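**Skultholm** is an island municipality known mainly for its trade in dried foods. It covers 58 square kilometers and had 613 residents at the last census. Most of them live in Stusen, the only harbor town, on the sheltered eastern shore.

## History

Farming on the island was limited by thin soil and a short growing season. Households dried fish, berries and seaweed on open racks, and the surplus was shipped to the mainland from Stusen. A salt store built beside the harbor served the trade until the road to Cultside was paved, when storage moved inland. The old building now holds the municipal archive.

## Economy

Drying and packing remain the largest source of work. The island has six packing houses, two of them in Cultside. The largest, Lorente, buys from small growers and sells under its own name. Goods leave by ferry all year, although sailings are reduced until March.

Packaging changed slowly. Paper sacks were standard for bulk orders, while shops came to prefer clear plastic bags with a printed label.

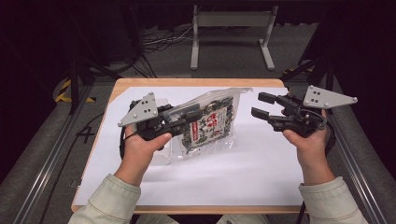
*A clear plastic bag with a white label printed in red and black.*

## Transportation

A car ferry links Stusen with the mainland. A single bus route crosses the island and ends at Cultside.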